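Skalinach Grasp Planner

Motion and grasp planning software for two-finger grippers on single-arm and two-arm cells

Product code: SKL-GP
Vendor: Primmont
Category: Planning and control software
License: Per cell, floating or node-locked

Overview

Skalinach is a grasp planner with a matching simulator. It takes a depth image or a mesh, proposes grasps for a parallel two-finger gripper, checks each one against the arm, the cell and the other objects on the work surface, and returns a joint-space path. The same planner binary runs against the simulator and against hardware. Switching between them is a change of one line in the cell file.

The software was written for tableware, housewares and other thin-walled goods, where the only good contact is often a rim or a handle. It will plan for boxes and cylinders, but users whose work is limited to those shapes may find the smaller Brirance package sufficient.

Rim grasping

Bowls, cups and vases are handled by a separate rim module. The module fits a closed curve to the upper edge of the object and samples grasps along it, 200 by default. Each sample places one finger inside the wall and one outside. Samples are scored on wall thickness, finger clearance, expected tilt of the object under its own weight, and distance to the nearest joint limit.

Tilt matters more than most users expect. A wide bowl held at one point on the rim swings about the finger contact, and the far side sweeps a volume much larger than the bowl at rest. Skalinach computes that swept volume and adds it to the collision model before the lift is planned. The friction value can be set per object class. If it is left blank, the planner uses a low default and rejects grasps that depend on high friction.

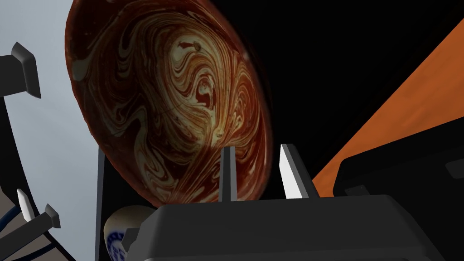

Neighboring objects are kept in the collision model through the whole lift, with a margin that can be set per object. The margin shrinks during approach and is restored once the fingers close. If no path exists at the full margin, the planner reports the pair of bodies that caused the failure, by name, along with the depth of the overlap. It does not reduce the margin without being told to.

Wrist view rendering

The simulator renders color, depth and instance masks from any camera mounted on the wrist or fixed in the cell. The gripper body and fingers are included in the wrist view, so perception code can be tested against the same self-occlusion it will meet on hardware. Lighting, surface texture and background can be randomized from a seed. A run is repeatable given the same seed, the same build and the same cell file.

Glazed and patterned surfaces are supported through the standard material library. High-contrast surface patterns are a known cause of false edges in rim fitting. For these objects, set rim_source to depth. With rim_source set to color or fused, the fit may lock onto a band of the pattern instead of the true edge.

Two-arm cells

Both arms are planned in one joint space when their reach overlaps, and separately when it does not. The planner decides at load time from the cell file. Users can force either mode. Cables can be modeled as fixed keep-out volumes only; moving cables are not simulated.

Specifications

Gripper type: parallel, two fingers
Arms per cell: 1 or 2
Fixed cameras per cell: up to 5
Wrist cameras: 1 per arm
Objects in scene: up to 200
Path planner iterations: 2000 (default), user-set
Mesh input: STL, OBJ, PLY
Robot model input: URDF
Interfaces: C++, Python, ROS 2
Operating system: 64-bit Linux
Graphics card: required for rendering, optional for planning

In the box

Planner and simulator installers
Cell file editor
Rim module with tableware sample set
Log viewer
License for one cell, with updates for 2 years

Options

SKL-GP-IY: Iyamu bridge. Sends planner logs and failed grasps to an Iyamu server for review. Requires a separate Iyamu account.
SKL-GP-SRC: Source access to the scoring functions, for sites that need to write their own.
SKL-GP-TR: On-site setup and training, two days. Taught by Iveta Kadlec or Niall Pollock.

Changes in the current release

Rim fitting now handles oval and lobed edges. Earlier builds assumed a circle.
The swept volume is recomputed if the grasp point moves during closing.
Finger pads can be given a different material from the finger body.
Fixed: depth images from wrist cameras were shifted by one row at some resolutions.
Fixed: the log viewer closed without a message when a cell file had no fixed camera.
The old grasp_list call has been removed. Use grasp_query.

Known limits

Transparent objects are not supported in depth simulation. Contact is modeled as rigid, so soft pads will grip better on hardware than in the simulator. Liquids and loose contents are not modeled. Stacked bowls are treated as one object unless each has its own mesh.

Ordering and support

Evaluation licenses run the full product with logging turned on and cannot be used in production. Requests should include the robot model, the gripper stroke and, where possible, a mesh of one typical object.

Sales: Natália Malý
Technical support: Vendula Vlček
Integration partners: Tatiana Procházka

The next scheduled release is in November. Cell files from the current release will load in it without conversion.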